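Boards > Workspaces > Desks and Tables

Tags: white desktops, scuffs, cable mess, shared rooms

scuffs on white desk top, sand it or live with it?

stomilham_dee
Moved into the Caltbridge unit in July, desk came with it. White top, curved cutout in the front, metal leg with red bits low down. Like the shape a lot. But theres marks near the middle and they bug me every single time I sit down. Tried dish soap, nothing. Dont want to spend over 70 on this. Pic:
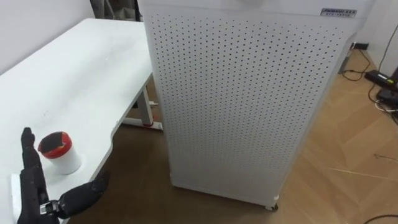
The desk, cup for scale. Marks are faint but I know they're there

nemexfan11
Melamine sponge, damp, light pressure. Done. Try it under the edge first

Delwyn Hollis
No no no. Sponge is an abrasive. On a shiny white top you get a dull patch and then THAT is what you look at forever. Rubbing alcohol on a soft cloth, then leave it alone

nemexfan11
Used one on mine for years, no dull patch. depends on the top

Delwyn Hollis
Depends how hard you lean on it. Mine went dull in a week. New top was 200, so yeah I have opinions

stomilham_dee
ok alcohol first. Sponge if I get desperate. Other thing is the rest of the room. Parquet has pale scuffs too, herringbone so I really dont want to mess with it. And cables 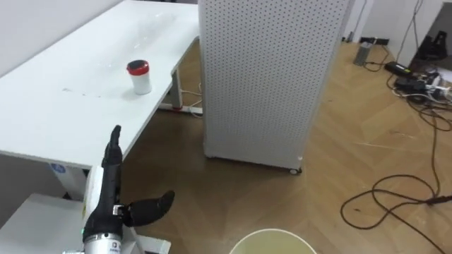

I want the long black one off the floor before I do anything about the scuffs, plus the thin white ones by the table leg. Pegboard cabinet stays put, it's got a caster at the bottom corner and I don't want that rolling over a cord. Clips or a tray??

bright_side_272
Tray under the top. Adhesive clips fall off, always

nemexfan11
Clips are fine if you wipe the surface first. Black one is long tho, I'd coil it and velcro it, hang it off the pegboard. Hooks are cheap

bright_side_272
Only if it's not plugged into something every day. Otherwise you're uncoiling it every morning

stomilham_dee
Its used most days. So tray I guess. What about the floor

Delwyn Hollis
Dry microfiber, then floor cleaner made for wood, barely any. No steam mop!! Pale scuffs are usually just in the finish

stomilham_dee
thx. alcohol tonight, will report back on the desk

Back to top | Contact the moderators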